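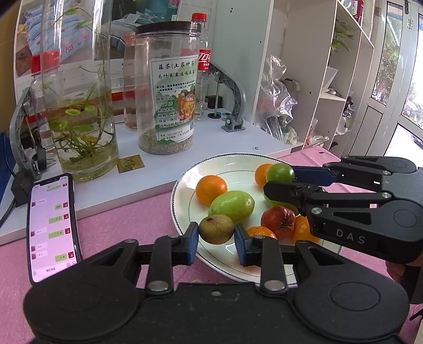 Loredana Marras wrote in to say that my marmalade would set if I quit lifting the lid to admire it. She's probably right, and I resent it.

For the record, batch 6 simmered for two hours with the lid on. I sat on my hands. I read the back of a sugar bag. It still came off the spoon like iced tea, so I boiled it hard, uncovered, while my kitchen window turned to fog, and got something you could spread, or resole a boot with.

Loredana, I used 200 grams less sugar than you told me to. I was going to mention that.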